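Wanted: somebody who likes sharp things (part-time, Zillside workshop)

Posted 25/01/2019 by Rhea Maglaya

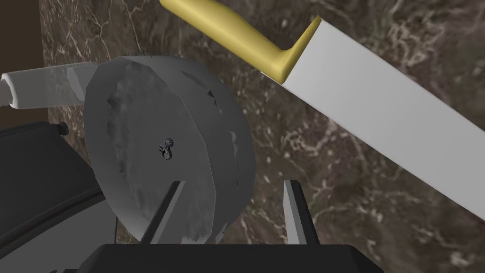 A grinding wheel, computer rendering.

Hi! I'm Rhea, and I run Kollora, a small knife and tool sharpening shop on the Zillside end of the old market street. We do kitchen knives, garden shears, chisels, plane irons, hair scissors (only on Thursdays, and only by me for now), and every spring a frankly silly number of lawnmower blades. I'm looking for a third pair of hands, starting as soon as we find the right person.

Right now it's me and Attila Pintér, who has been sharpening since before I could ride a bike and who taught me most of what I know. Subira Okoth used to work the counter and the small wheel, but she moved in December to go back to school, and we miss her a lot! Attila and I have been covering her hours ever since and we're both getting grumpy, so please write to me.

What you'd be doing

Mornings are mostly counter work. People come in with a knife roll or a plastic bag full of mystery blades, you write up a ticket, ask what they use each one for, and tell them when to come back. You'd be surprised how much of the job is that chat. A lady who only cuts tomatoes wants something different from a guy who breaks down chickens all day, and if it isn't on the ticket, Attila will come out and ask you.

Afternoons you'd be at the bench. We'd start you on the water stones and the strop, then move you over to the wheels once you're comfortable. I don't expect you to come in knowing how to true up a wheel or tell two grits apart with your thumb. I will teach you all of that, and I like teaching it, so ask me as many questions as you want.

Every other Saturday we do the restaurant pickup. That means driving the van to our kitchens (Jakab is the big one, they send us 86 knives at a time) and bringing everything back in the wooden trays. Jirayu Petchrat runs the kitchen there and he'll feed you if you turn up before eleven. Bring an appetite.

What I'm looking for

You're careful, first of all. You tie your hair back, you wear the glasses, and you don't chat to me across the room while the wheel is running. You can stand for a few hours at a stretch and you don't mind getting gray gunk under your fingernails, which you will, every single day, sorry. You need a driver's license for the Saturdays. If you've done any woodworking, cooking, jewelry or bike repair, tell me about it, but it's fine if you haven't. Attila came to us from a bakery.

I'd rather have someone patient than someone fast. Speed comes along by itself after a few months.

Hours and pay

24 hours a week to start, Tuesday through Friday, plus the alternate Saturdays. Pay is hourly and I'll give you the exact number when we talk, along with how the raises work (there's one after your trial period and one at the end of the first year). Paid time off, an apron, and you can sharpen your own stuff for free forever, including after you leave. Subira still brings hers in!

How to apply

Please don't send a fancy cover letter. Write me a few lines about yourself and about something you've fixed, even if it came out badly, and say which afternoons you could come by. You'll spend an hour or so with us, try a stone, drink some coffee, and see if you like the place.

Email rhea at kollora, or call the shop and ask for extension 61. You can also drop a note through the door at 829 Fusten Street, the green mailbox sticks so give it a shove. I'm reading everything myself and I'll write back to everybody, though it may take me a week if the van is acting up again.

Rhea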